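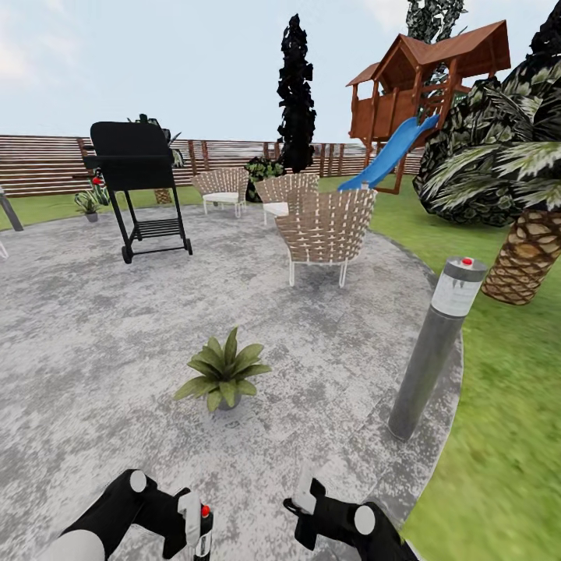 Module handout 7: house rules for simulated household tasks
Kestwood robotics short course, notes to go with the lecture
Last changed Sunday, October 8, 2023

Read before the lab. Slides have the diagrams, this has the rules. If the two disagree, go with this one, the slides are older.

1. Why rules at all in sim

Nothing breaks in a simulator so people get sloppy. Arms through tables, plant pots launched over the fence, run still marked "success". Then the same habits go onto the real bench at Nesdale and somebody has to fill in a form. So: same rules in sim as on hardware, unless this sheet says otherwise. Full stop.

Also the recordings get reused. A bad run with a good label is worse than no run. Bin it or label it bad.

2. Before you start

- Check the scene name against the task sheet. Garden tasks and kitchen tasks have different reach limits.
- Reset to home pose. Both arms, not just the one you plan to use.
- Open both grippers, look at them, then start. A gripper with something left in it from the last run = void.
- Look round the whole scene once before you move. Head left, head right. Furniture, posts, plants, anything low down near the base.
- Say out loud (or type) what the target is. One target per run.
- Units. Metres. Not centimetres. Every year.

3. Keep-out zones

Draw them before planning, not after the first bump. Two kinds.

Hard zone: the arm never goes in, whatever the planner says. Walls, fences, furniture not in the task, light posts, the robot's own body.

Soft zone: slow down, allowed in if the task needs it. The space right round the target, mainly. Leaves count as soft for the course even though the collision mesh treats them as solid. Yes this is awkward. Pad the mesh if you keep snagging.

Common mistake: zone drawn round the trunk or the pot and not round what sticks out of it. Big leafy things are wider than their pots. Draw round the widest part.

Second common mistake: forgetting the other arm. An idle arm is an obstacle. Park it.

4. Approach and grasp

Order for every pick:

a) stop short of the object, fingers open
b) check both fingers are clear of the surface
c) check what the object is standing on, and what is standing on it
d) move in slow, close slow
e) hold still, then lift

Step c is the one everybody skips. Stacked things and things with lids or caps: decide which part you are picking and write it down. If you grip the lower part and the top part comes off, that is a fail unless the task sheet says otherwise. If you can't tell from one camera whether two things are joined, use the second camera. Dont guess.

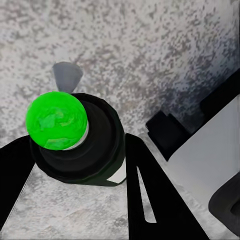
Fig. 1. Fingers open on opposite sides of the black cylinder, green ball on top. Step (c) applies.

Surface clearance: speckled worktops are a pain for depth. The pattern gives the matcher plenty to hold on to but also plenty to get wrong. Trust the arm's own position over the camera for the last bit of the descent. Marks are lost for scraping the top, even if the pick works.

Light-coloured panels next to the target: put them in the map as hard zone. They wash out easily and then the planner thinks there is free space.

Fingers with slots or cut-outs: don't line the slot up with a thin edge. It will slip in and the contact sensor will read nothing.

5. Speed

Level 2 is the limit inside any soft zone. Outside it, up to the course default. The slider goes up to 70 and people will try it. The marking script logs it and flags the run.

If you have used a Baxter before: do not carry over your old settings. Different arm, different joint limits, different idea of what "slow" means. Same goes for anything saved out of Plunus before the new template came in. Start from the blank one.

6. Outdoor scenes

Things that differ from the kitchen:

- Ground is not all one level. Patio edge to grass may be a step in the mesh even where it looks flat. Base stays on the patio.
- Plants at floor level. Arm reaches down, so watch the elbow as well as the wrist. Most contacts in last December's batch were elbow or forearm, with the hand nowhere near.
- Thin upright things (posts, lamps, wires). Easy to miss in depth. Add by hand. 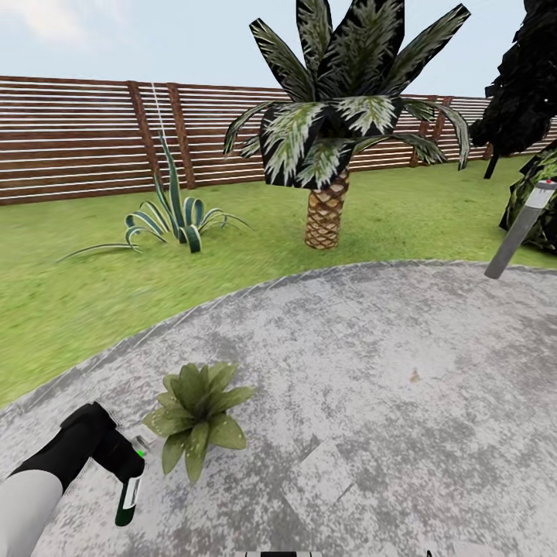 - Low plants: come in from the side with the least overhang, stop, look again from the wrist camera, then carry on. If a leaf is in the way do not push through it to save time.
- Contact with a non-target plant: stop, note it, finish the run only if nothing has moved. If it has moved, void.
- Sky and haze settings stay as supplied. Changing the light halfway through a set makes the runs impossible to compare.

7. Stopping

Stop key first, think after. Keep a hand near it, in sim too. After a stop:

- do not resume from where you were
- save the log
- back off to the last clear pose by hand
- reset, new run number

Three stops on the same task, leave it and come and ask.

8. Logging

Every run gets: scene, task code, target in plain words, result, contacts, who was driving. Plain words means "ball" or "pot", not "obj_437". Nobody can read back 437 object numbers in the write-up.

Result is one of pass, fail, void. No "nearly". Void is not a black mark, nobody loses marks for an honest void. A fail logged as a pass does lose marks, the whole set goes.

Contacts: list all of them, incuding the ones you think don't count.

To bring next time: your zone drawing for one garden scene and one kitchen scene, on paper, and one log you are not happy with. We start with the logs.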